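# Cell 4 Setup and Upkeep

Report by Lorna Saludo, with Solange Sandhu

Our part of the project was to get the sorting cell ready for the spring group and write down how to keep it running.

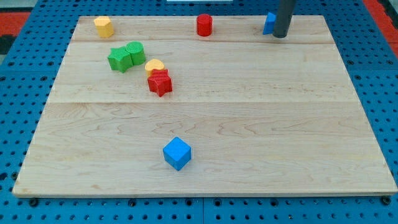

We took over the cell in February. The arm had been parked since the fall and its log showed 1273 hours. The first job was the base. Two of the bolts turned by hand, so we took all of them out, cleaned the threads, and put them back to the torque on the Ferkach sheet.

Next we set up the work surface. The maple board sits on the perforated blue table and has to be square to the arm, or every pick drifts to one side. We lined it up against a row of holes and measured from the base to both near corners. The first try was off by 4 mm on the left — enough to make the arm miss the smaller pieces. We loosened the board, shifted it, and measured again.

For calibration we used the colored shape blocks. Cubes and cylinders are easy. The stars are harder to grip, and their angle matters, so we taught those last. Javier is the name of our pick routine. It ran 22 picks in the final check and dropped one star.

Upkeep is short:

- Wipe the board and table before each session.
- Check the base bolts once a month.
- Look over the cable where it bends at the second joint.
- Run the home routine after any emergency stop.
- Write the hours in the log.

We replaced one cable clip, Devitz part 647. The old one had cracked and the cable was rubbing on the housing. The spare is in the drawer under the controller. We did not get to the joint grease, so the next group should do that before running long jobs.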